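How to label a shared workshop so the labels still make sense next year

Updated in September, mostly the tape section. Old version had the wrong tape width in it, sorry if you bought a pile.

I redid all the labels at our shared shop in Skavville over one long winter. 34 shelves, a wall of drawers, more power bricks than any building needs. Made most of the mistakes already so you can skip them. Notes below are in the order I'd do it now. Not the order I did it.

What you need

Label maker, any kind with a real keyboard. Phone app ones are fine too but somebody has to own the phone.
Black on white tape, two widths. Narrow for cables, wide for shelves.
Paint marker, white, for dark tools.
Rubbing alcohol and a rag.
Clear packing tape. Not for the labels! For the printed map, later.
Scissors you don't like.
A notebook. Paper.

Step 1. Walk the room first

No label maker in your hand for this one. Leave it in the bag. Walk around with the notebook and write down the places, only places. Bench by the window. Tall shelf. Short shelf. Cabinet with the bad hinge. Draw a bad map. Mine had the door on the wrong wall for a month and it still worked ok.

If you start printing right away you get shelf A, shelf B, then you find a shelf between them and now it's A-and-a-half. Ask me how many of those I peeled.

Step 2. Pick a code and keep it short

Letters for the area or the kind of thing, then a number. Done. No dates, no owner names, no room numbers if the rooms ever get swapped around.

Things I'd leave out of the letters: O, I, and Q. They get read as zero, one, and O again. Also skip anything that spells a word. We had a shelf called BAD for a while and people put broken stuff on it. Makes sense I guess.

Numbers start at 1. Leading zeros only if you really will go past nine, and then use them from the start, don't mix. T3 and T03 sitting on two different drawers is the kind of thing that eats a whole evening.

Retire numbers when the thing goes away. If C7 got thrown out then there is no C7 anymore, the next one is C8 or whatever is free at the end. Reusing them wrecks the list, and you won't remember which C7 the note was about.

Step 3. Decide what gets a label at all

Places get a label: shelf, drawer, hook, bin.
Anything that plugs in gets one.
Anything that leaves the building and comes back.
Anything that exists in twos or more and looks the same. Chargers are the worst.

Doesn't need one: the table, the broom, the sink. I've seen a label on a sink. Also skip consumables, label the bin and let the screws be screws.

Step 4. Clean the spot

Alcohol, rag, wait a minute. Most labels that fell off in our place fell off of dusty plastic. The tape was fine. Textured plastic is hard no matter what you do – look for a flat bit, there's nearly always one near a screw or around the back. Raw wood, forget it, use a card in a holder or put a patch of varnish down first and stick to that.

Powder coated metal is good. Galvanized is so-so. Rubber, never.

Step 5. Print it

All caps. Plain font. The label maker will offer you italics, outlines and a little picture of a cat. No.

Biggest letters that fit the width. Margin set to small or you'll burn through tape, the default margin on the Fluron I use is longer than the label itself half the time. Print a whole area in one go with the cut marks on, then chop. 5 labels per strip is about what I can handle before they curl up and stick to each other, so that's what I do.

Tape colors: resist. Black on white for everything, and one other color for "do not unplug" and nothing else. I tried a color per area and ran out of the yellow, then used orange, and then somebody asked what orange meant. It meant I was out of yellow.

Read the strip before you cut. Read it again. I printed DRLL 2 and it's still there, on the drill case, it's fine, everybody knows.

Step 6. Stick it where eyes go

Shelves: front edge, left end. Always the same end. Pick left or right and never change.

Drawers: on the face, above the pull, so a hand doesn't rub it off.

Bins: on the bin AND on the shelf under it. Two labels, same code. Bin goes home to its twin. This was the single biggest improvment in our shop and cost next to nothing.

Equipment: on the side that faces the person, near the button or switch they'll be reaching for anyway. Not on a lid or a cover that comes off, covers get swapped. If there's only a narrow panel then run the text up the side, sideways is totally readable when it's a couple of letters and a number. VLA - 4 reads fine at any angle. "Vertical lift assembly cabinet four" would not, if that was what you were going to type in.

Spaces around the dash or no spaces, I don't care, but pick. Ours are mixed and searching the list is a pain because of it.

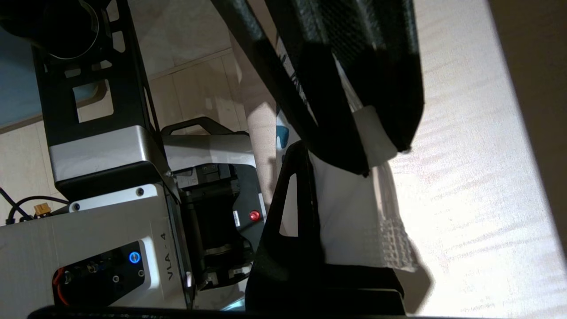 Step 7. Cables

Own section because cables are own problem.

Both ends. Every cable, both ends, same code on each. One end labeled is zero ends labeled, you'll always be holding the other one.

Flag style works best. Wrap the tape around and stick it to itself so you get a little flag, code printed twice so it reads from both sides. Leave a thumb's width from the plug. Too close and it catches when you push it in. On skinny wires put it further back.

Power bricks: label the brick itself with the code of the thing it powers. Then the flag near the plug too. I know. Do it anyway. We had two bricks that looked like sisters and one of them was the wrong voltage, that was a radio once.

Don't bother with those clip-on plastic tags with the write-on part. The pen wears off. Bought a bag of 100, still have most of them, free to a good home.

Extension cords get their length on the label. EXT 3 and then the feet. Saves unrolling it to find out.

If a cable never gets unplugged and you can see both ends from where you stand, ok, you can skip it. I do.

Step 8. Hand tools

Label tape on hand tools is a waste. Comes off in a week, leaves goo. Paint marker on the dark handles, a scratch awl or engraver on bare metal. Just the hook number. Hammer lives on H4, write H4.

Let the paint marker dry overnight. Really overnight. There's a thumb print on our good pliers that proves the point.

Chisels and anything you sharpen, mark on the handle end and not the blade.

Step 9. Make the list

Boring but it's half the job. One line per label: code, what it is, where it lives. Three columns. You'll want more columns, don't add them, they stay empty and then the whole list looks abandoned.

Keep it on paper in the room and one copy in a shared file. When they disagree the paper wins, that's the rule at ours. The folks at the Nyitrai Lane shop do it the other way, file wins, and they seem happy. Either works. Has to be one of them though.

Print it big, 11 point is too small to read on a wall with sawdust in your eyes. I went up until it filled two pages and taped those inside the cabinet door with the clear tape.

The map goes next to it. The bad map is ok. Area letters in big circles.

Step 10. Get people to use it

Don't send a long message. I sent a long message. No replies.

What worked was putting things back wrong on purpose for one evening and then asking people to fix it from the labels. Ten minutes. Anything they couldn't place, the label was bad, so I redid it. Found a lot that way.

Leave the label maker out where people can get to it, with spare tape and batteries. If it's locked up they'll use masking tape and a pen, and then you've got two systems. Put the next free number for each area on a sticky note on top of it. Cross out, write the next.

Taking old labels off

Hair dryer, low, then peel slow from a corner. Goo left behind: cooking oil, wait, wipe, then alcohol to get the oil off. Don't scrape on clear plastic. Old masking tape that's gone brown and crunchy needs the oil twice.

Take the old label off BEFORE the new one goes on. Stacked labels peel as a pair and you lose both.

Stuff that comes up a lot

Handwriting instead of printing? Sure if yours is good. Block letters, one person does all of it. Mine isn't good.

QR codes – tried it on the Grunommont cabinets, the big grey ones at the back. People had gloves on, phone in the coat, coat in the other room. Peeled them off in spring.

Outdoor shed: regular tape fades on the sunny side. Get the laminated sort, or stamp metal tags if you've got the patience and a vise.

Fridge: different rules, name and what it is, that's a people problem not a label problem.

How often to redo: I walk round once every few months with the list and a pen. Missing ones get reprinted on the spot. Takes as long as a coffee, unless somebody moved the tall shelf.

Still to write up: the key cabinet, and what to do with lumber offcuts. Lumber one is going to be short. Will add when I get to it.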